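Rig diary, June, week 4

Started at half past eight. Restarted the logging machine, checked both cameras and ran the gripper open and shut until the position readout stopped drifting. The offset is still there on a cold start. It settles after a few minutes and I have stopped trying to correct it in software.

The task for this week is the width-only hold estimate. The question is whether the finger position, the motor current and the wrist view together give a usable measure of how firmly a soft thing is being held, with no force sensor in the fingers. The Girkine method does this for rigid parts by fitting a single stiffness value per object. For rigid parts it is fine. For stuffed fabric it fails in a way that took me most of last month to describe properly: the current rises early, flattens while the filling moves, then rises again. A straight line through that gives a stiffness which is wrong at both ends.

My version, which is in the Rirkano branch for now, splits the closing motion into short steps and fits each step separately. The wrist view is used for one thing only. It tracks the outline of the object just above the fingers and reports how far the fabric bulges for each step of closing. If the bulge keeps growing while the current is flat, the filling is moving and the hold should not be counted as firm.

Training set as of this morning is 2,773 closing sequences. I removed the ones where the timestamp on the current log was late by more than one sample. That was a fault in the old driver and it will not come back, but it cost two days to find.
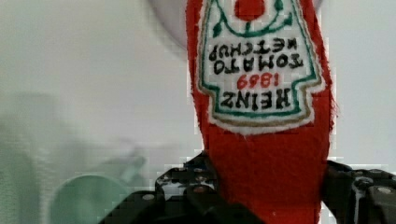
4 min read

The plush ketchup bottle is the awkward item in the soft set and so it gets most of the attention. Two things make it difficult. The first is the fuzz. The outline tracker wants a clean edge, and stray red fibres against a pale background give it several edges to choose from, so the bulge figure jumps between steps when nothing has moved. I widened the smoothing window to 5 samples before the first block. That removes most of the jumping and delays the reading slightly, a cost I can accept at the present closing speed.

The second is the label patch. The stitched lettering has strong contrast and the tracker will lock on to it if allowed. With the bottle held this way up, HEINZ is upside down and is the line of text nearest the fingers, well inside any sensible search region. I tried masking the patch by colour. It works on the white ground and fails on the green border, where the mask leaves a thin strip that the tracker then follows with great confidence. In the end I restricted the search to the plain red fabric below the patch. Crude, but repeatable.

First block was 30 holds at the lower part of the bottle. The straight-line fit called 4 of them wrongly when compared with the pull test afterwards. The stepped fit, on the same logs, called one wrongly. I looked at that one by hand. The current trace is normal, the bulge is normal, and the pull test result is plainly slack. I suspect the fingers closed partly on a seam, but the log does not settle it and I have marked it as unexplained.

Second block used the same bottle with the closing speed halved. No improvement for the stepped fit, a small one for the straight line. This is what the Bélanger note predicts for slow closing, where the filling has time to move before the current is sampled. I had doubted that note, so it is fair to record that it holds on this item.

Spent the hour after lunch on the export format. Bemico reads the step table in the wrong order if the header is missing, and gives no warning. Added the header, re-exported the morning's logs, compared row counts – they match.

Outstanding:

Rerun the first block with the search region moved up by a few pixels, to see how sensitive the result is to where I drew it.

Add a seam marker to the object sheet.

Check the screws on the fingers before the next long run.

Write up the smoothing change before I forget which logs were taken without it.

Shut down at ten to six. Motor temperature normal at the end of the last block.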